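Bench notebook, back room, January

Machine: the two-arm build, still called Blackwood because that was the name on the crate the first set of motors came in and none of us has come up with anything better.

Where I left it

Last entry ended with the right index finger twitching every time the wrist rolled past center. Selvaraj had a theory (bad ground at the forearm connector) and I had a theory (my code), and I'm sorry to report it was his. Pulled the connector, found one crimp that had barely grabbed the wire, redid it, and the twitch is gone. I rolled the wrist back and forth for 19 minutes while eating a sandwich and it never came back. So that's crossed off.

While I had the cover open I rerouted the cable so it runs along the outside of the forearm. It looks worse. It also doesn't get pinched at the elbow anymore, so it stays there till I print a proper clip. Nazma, if you get to the printer before I do, the clip file is in the Buvinmont folder, version with the wider mouth. The narrow one snaps.

Power

Swapped the old supply for the Bilunex one from the parts shelf. Much quieter fan! Both arms share it now, and I set the current limit on each hand to 64 percent of what the finger motors are rated for. That's on the cautious side, but we've already cooked one thumb and I don't want to buy another before spring. If a grasp feels weak, please tell me before you turn the limit up. I'd like to know which objects cause it.

Startup order, for whoever is in next:

Main strip on, then the supply, then wait for the fans to settle.
Base first, arms second, hands last.
Run the home routine with the table clear of anything tall.
If the left thumb homes to the wrong side, kill the hands only and start them again. It usually gets it the second time. I still don't know why.

The table

Fathima talked me into the carpet and she was right. On the bare top everything round took off the second a fingertip touched it, and the fingertips themselves made a horrible clacking noise that I could feel in my teeth. The blue stuff has enough fuzz to hold a ball where you set it down. Downside: it sheds. I've picked little blue threads out of two finger joints so far, so there's now a soft brush on the hook by the door and I'd love it if people used it at the end of a session.

I also wanted a darker surface behind white hands, for the vision side. Segmentation on the old tabletop was awful — the palm kept dissolving into the background and the tracker would decide the hand was just four floating fingertips. On blue it holds on to the whole palm most of the time. The brown curtains help too, mainly by hiding the shelves and the window, which used to throw a bright stripe across the table in the afternoon.

Tonight's objects

I wanted a mix of shapes with nothing in common, so I went through the bin and grabbed whatever looked annoying. Ended up with the hammer with the red and black grip, the small caster wheel, the orange ball, the fake tulip, and the white cup with the pink bud sitting on top of it. The hammer is the one I worry about, with all that weight up at the head, so I laid it with the handle toward our side of the table. The caster went on the right, flat, for the pointing test. The tulip is long and floppy and I fully expect it to ruin my evening.

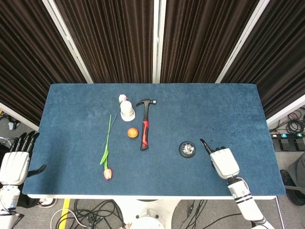
Pointing test, right hand

Goal was simple: curl the other fingers, keep the index out, bring the tip up next to the caster and stop short of touching it. I ran it in batches of 32 so I could change one thing between batches and not fool myself.

First batch was rough. The finger came in too high and then sagged once the wrist stopped, so the stopping point drifted lower the longer I ran. I blamed the wrist gains, fiddled with them for ages, made it worse, put them back. Then I noticed the shoulder offset was still set for the old table, the one Arnout took home. Fixed the offset and the second batch was night and day better. Third batch, same settings, same result, so I'm calling that good.

Total logged frames for the keepers is 222, all in the January folder. I deleted the wrist gain mess.

Left hand

Not much to say. It holds its open pose with the thumb out to the side and doesn't drift. I haven't tried closing it on anything with the new current limit. That's next, starting with the ball, then the cup. I'll take the bud off for the first few tries and put it back when I'm feeling brave.

Leftover thoughts

Sunil asked if the hammer should be a real lift or only a drag. I'd like a lift, but I think the thumb has to get all the way around the grip first, and right now it stops a bit early on big diameters. Could be the limit, could be the tendon length. Measure before guessing (note to me).

The caster is nicer than I expected as a target. Dark ring, bright middle, the tracker loves it. Keep it out of the junk bin and put it in the Cunard box with the calibration stuff, please.

Cables on the floor need sorting out. I've caught my foot on them twice this week. Selvaraj says he has a length of floor cover at home that would do.

To do before the next long session:

Print forearm clip, wide version
Brush out finger joints, both hands
Close the left hand on the ball at the current limit, log the motor temperatures
Find out where the small hex driver went. I had it at 7 and by 8 it was gone.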